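Clear box with dividers — how do you stop everything sliding about?

Posted by Majdi Khasawneh
Sep 30, 2024

I've bought one of those see-through storage boxes with a flip-up lid and sections inside, meant for my sewing bits. It looked lovely for a day! Then I carried it upstairs and the buttons had got in with the bobbins. Do I need a different box, or am I packing it wrong?

stullarby_jan
Get a tin. My gran has had hers since 1989.

Luuk Coppens
Don't buy another one yet. The tray in mine is quite shallow and the dividers are thin, so small round things will hop over if you tip it. I put buttons in little zip bags first (freezer ones are fine) and stand the bags up on edge, then bobbins go in a section by themselves, packed snugly enough that they can't roll.

Fill it with the lid right back, too — I used to hold mine half open with one hand and kept knocking things into the wrong section.
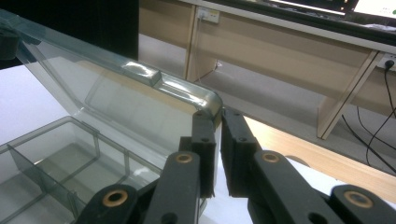

Felt on the bottom helps as well. Cut it a touch small or it rucks up at the corners, and don't glue it, you'll want to shake the pins out of it now and then. And check the latch has clicked before you pick the box up!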